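Journal > Machines and Mills > Posts

Notes on the Sirkel Mill Engine

July
Posted by the author of the Mosex Steam Pages

The Sirkel mill stands on the east bank of the creek in Bidov, at the end of a gravel road that is best avoided after heavy rain. Its stationary engine dates from 1861 and drove the grinding floor until the mill changed to electric power. It has been run under steam on selected dates each summer since the building reopened, and readers of these pages have asked for a fuller account of it than the short entry in the county listing provides.

The engine is a single-cylinder horizontal type with a plain slide valve. The flywheel is cast in two halves and bolted at the hub, a common practice where the finished wheel would not pass through the engine house door. At normal working speed it makes 74 turns per minute. The governor is a later replacement, and the maker's plate is missing from the bed. I have seen the builder given as Sumampouw in two printed sources, neither of which says where the name was found. Until a drawing or an invoice comes to light, the question should be considered open.

The boiler now in use is not the original. It is a smaller vertical unit, installed behind the engine house, and it supplies only enough steam to turn the engine without a load. Visitors who expect to see the stones at work should be aware of this. The grinding floor may be viewed from the gallery, but the main belt has been removed and is stored upstairs.
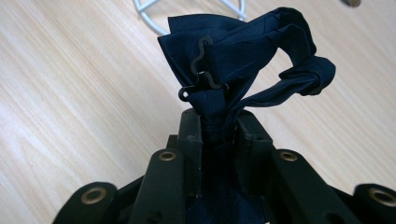 When is the best time to see the engine running?

The first run of a steaming day usually begins at 10:30 a.m., and it is the quietest. The engine is turned over slowly to clear water from the cylinder before it is brought up to speed, and this part of the work is well worth watching.

Parking is limited to the upper field. The walk down is 900 feet, with a handrail on the steeper section, and the engine house floor is level throughout. Admission is paid at the gate in cash. A printed guide is available, although its floor plan still shows the old entrance — the present one is on the creek side, next to the coal store.

A later post will cover the line shafting and the two surviving pulleys on the second floor. Copies of older photographs of the mill, particularly any that show the original chimney, would be received with thanks.

Comments

creekside_reader: My grandfather always said the chimney came down in a windstorm. Is there any record of that?

Millwright62: The governor looks very much like one I worked on years ago. I would check the underside of the bracket for a casting number.

T. from the valley: Went on Saturday and they had 200 people through by lunch. Go early.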